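Misow planner and tooling – progress report, second period
11 July 2020

Hi Haiyan,

I promised you a report you could read over one cup of coffee, so let me start with the part you asked about on the phone. Yes, the new planner is in, and yes, it runs on the arm every day now. The old one is still in the repository behind a flag, and I'd like to keep it there until the end of the period, mostly for my own peace of mind.

What we said we would do

The plan had four items for this stretch: swap the planner, get the perception service to publish poses with a confidence attached, make the replay tool usable by someone other than me, and write the first half of the docs. The first three are done. The docs are maybe a third of the way along, and I'll come back to that further down.

Planner (Misow)

The biggest change is that Misow now plans the reach and the grasp together. Before, it picked a grasp from the list, planned a path to it, and if the path failed it went back for the next grasp with everything it had learned thrown away. You could watch it do this on the screen and it was painful! Now the failed paths are kept and the next attempt starts from them. Across the 1176 planning requests we logged in the kitchen setup, 263 came back with no plan under the old code. Running the same requests through the new one left 162. I was hoping for better, I'll admit, but a good chunk of what remains are requests where the target really can't be reached from where the base is bolted, and no planner is going to fix that.

The time limit is still 300 milliseconds per request. Ourania wanted to raise it and I wanted to lower it, so it stayed put.

One thing that cost us a week and wasn't on any plan: the collision model for the gripper was the wrong one. Somebody (me) had exported it with the fingers closed, so the planner believed the hand was slimmer than it is whenever it opened up to grasp. Everything looked fine on large objects away from the wall. Near the wall it brushed things. We now build the collision model from the joint positions at plan time, and there's a test that opens and closes the fingers and checks that the shape changes with them. It's a boring test and I'm very fond of it.

Perception (Samow)

Samow finds the objects and hands their poses to the planner. It used to send one pose per object and that was that. Now each pose comes with a confidence value and a time stamp, and Misow refuses to plan on anything older than its cutoff. This caught a nasty habit right away: after a dropped message, Samow would happily resend the last pose it had, and we'd been planning against stale positions without knowing it.

Blocks are easy. Plain shapes, plain colors, and the fit settles quickly. Shiny surfaces are harder, and the metal pot is the worst of the lot, with depth readings that come back full of holes. Ourania has been filling the holes from the color image, and it helps with the body of the pot but does very little for the handle. We've agreed to treat the handle as part of a padded box around the pot for now – crude, but the arm stays out of trouble. The dark stovetop has a smaller version of the same problem, and there we cheat and load it from the map, given that it never moves.

Thin things that hang are on my worry list too. A spoon handle is only a few points wide in the cloud, and our noise filter was throwing those points out as junk. I've made the filter gentler inside the workspace and left it alone elsewhere. It costs us some speckle on the tiles, which the planner then treats as tiny obstacles, so I spent two days on merging speckle into the wall plane. It mostly works. The grout lines don't seem to matter at all, which surprised me.

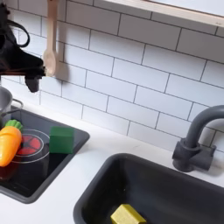

Can the new planner be used on a different arm without rewriting it?
Most of it can. The arm description, the joint limits and the gripper model all live in config files, and only the driver layer would have to be written fresh.

Replay tool (Gil)

Gil reads a log and lets you step through what the planner knew at each moment. It used to need three terminals and my presence. It's now one command, it opens a log from any run since the message format changed, and you can pause on a failed plan and re-run it with different settings right there. Ourania used it to find the stale pose problem on her own, on a morning when I was at the dentist, and that sold me on the work more than anything else. Older logs still need converting first. There's a script, it's slow, start it before lunch.

Where we're behind

Docs, as I said. The install page and the config reference exist. The page on adding a new object doesn't, and it's the one Funico keeps asking for, so it goes first. I'd also planned to move the build over to the shared server and haven't touched it.

Money and hours

We're under on equipment and over on hours, mine mainly, and the two come close to cancelling out. The spreadsheet goes to you separately. I'd like your okay to move what's left in the equipment line over to staff time for the rest of the period. The one purchase I still want is a second depth camera, and I'd rather borrow Funico's for a few weeks before we commit to buying.

Next up

Ourania takes the pot handle and the confidence thresholds, which are hand-picked numbers at the moment and ought to come from data. I take the object page, then the build server, then a proper look at those remaining requests with no plan, sorted by whether the base position is to blame. If you can get me an answer on the hours before the end of July, I can book her time without any juggling.

Call if anything here reads strangely, I'm at my desk most mornings.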